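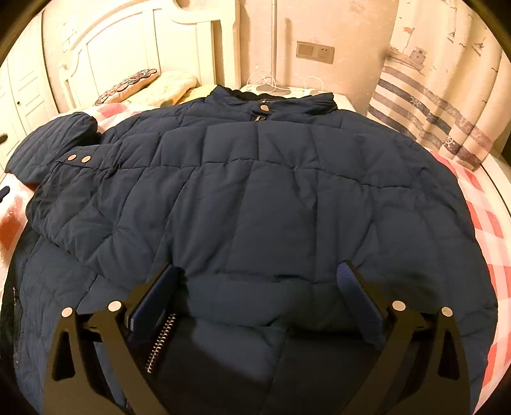

The navy puffer, face down on the bed with one sleeve folded over.

I put the winter coats away later than I should every year. This time I had a reason to get on with it, as my cousin Domnica Căpraru was coming to stay and the spare hooks in the hall were buried.

The navy one is always the awkward one. Wool coats go on a hanger under a cover and that is the end of it. A quilted jacket takes up half a rail, and if you leave it hanging behind other things all summer the padding gets squashed in odd places. So I fold mine.

I do it on the bed because the kitchen table is too small. Empty the pockets first. I found a parking ticket from Astley and 3 mints. Do up the zip, turn the jacket on its front and bring the sleeves in across the back, one over the other. Smooth the collar flat, or as flat as a stand-up collar will go. Then fold the bottom third up, and the rest over that. Press down slowly with your forearms to let the air out – if you rush it, it springs open again.

I used to use vacuum bags. They do save space, but my old grey jacket came out of one in November looking like a crisp packet and never properly recovered. Now I use cotton storage bags from the Jaswood market. They cost me 11 pounds for two, and they have lasted.

Washing is a separate matter. I wash the puffer once, at the end of the season, on a cool cycle with very little detergent, and leave it on the airer for at least 24 hours. It gets turned and shaken whenever I walk past. Kenneth Cabrera next door puts tennis balls in the tumble dryer with his and swears by it. I don't have a tumble dryer, so I can't say.

The bag went on top of the wardrobe with the scarves. There are still two coats in the hall that belong to my brother, and he has been told he can collect them any time before September.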